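Journal Archive > Home and Garden Studies > Tromo Working Papers > Section 4

4. Closing the Pond: What Households Did in the Fall

We turn now to the part of the study we enjoyed the most, and the one that took up the greater share of our visiting time in Bultirstead. Garden ponds are a good deal less studied than swimming pools, and the advice given to their owners tends to be handed over the fence or printed on the back of a bag of fish food. We wanted to learn what people really do with a small pond once the leaves begin to come down, and how well those habits line up with the state of the water when the cold lets go again in March.

4.1 Households and ponds

Our sample was made up of 32 households, all of them with a lined pond in the back garden and at least a few fish. The ponds had been dug by the present owners in most cases, though several came with the house, and one gentleman had rebuilt his twice before he was happy with the slope of the marginal shelf. We asked each household to keep a simple diary in whatever form they liked. Some wrote pages and pages, with the names of the fish and little notes on the heron, and others gave us a line now and then on the back of a seed packet. We were grateful for all of it, and we have tried to give the short diaries the same weight as the long ones.

Depth matters a great deal in what follows, so we measured it ourselves at the deepest point with the same marked pole on every visit. Owners were inclined to remember their ponds as deeper than we found them, which will surprise very few people who have ever dug one by hand.

4.2 Leaf netting and the first clear-out

Most households put a net over the water at some point in the fall. The timing varied far more than we had expected. Those with a neighbor's maple or willow leaning over the fence were quick about it, while those with open lawns often waited until the first leaves had already sunk. Once leaves are on the bottom they are a nuisance to lift without stirring up the silt, and the diaries are full of wet sleeves and second thoughts on this point. Sjögren's netting scale, which we borrowed with small changes, sorts the covers by mesh size and by how well they are held off the surface. A net that sags into the water collects leaves very nicely and then steeps them there like tea, so we scored sagging nets separately.

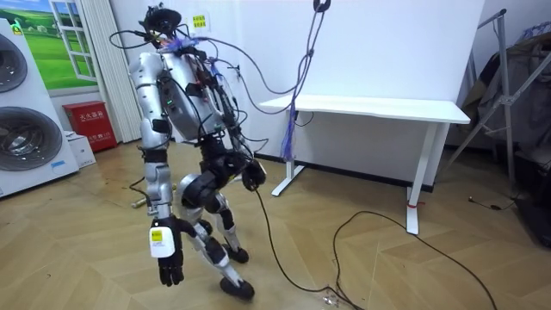 Figure 3. Humanoid robot on a parquet floor.

Eight households used no net at all and relied on a hand skimmer. We had supposed these ponds would do poorly, and a few did, but the more faithful skimmers kept their water in very good order. Going out with the skimmer every day or two seems to bring other benefits along with it. These owners noticed a dropping water level sooner, and they were more likely to write down that a pump sounded rough or that a fish was keeping to itself.

4.3 Pumps, plants and feeding

Households were divided over whether to leave the pump running through the winter. Where it was left on, we asked that it be raised off the bottom so that the deeper water was left undisturbed for the fish, and nearly everyone was kind enough to go along with this. Where it was taken out, we asked for it to be rinsed and stored in a bucket of clean water somewhere free of frost. Two of the stored pumps would not start again in the spring, and both had been put away dry on a garage shelf.

Plants were trimmed back in most ponds before the first hard frost. We follow Arne Sperling in counting a plant as trimmed only when the cut stems have been lifted out of the water, and this rule moved several ponds from one group to the other. Feeding was harder to follow. People are fond of their fish, and it is not easy to stop feeding an animal that comes up to greet you, so the diaries probably understate the odd handful on a mild afternoon.

Water clarity in spring was scored on the Mestent card, held at arm's length under the surface and read by the same visitor each time. The readings are taken up in Section 5, together with the losses of fish and the question of ice.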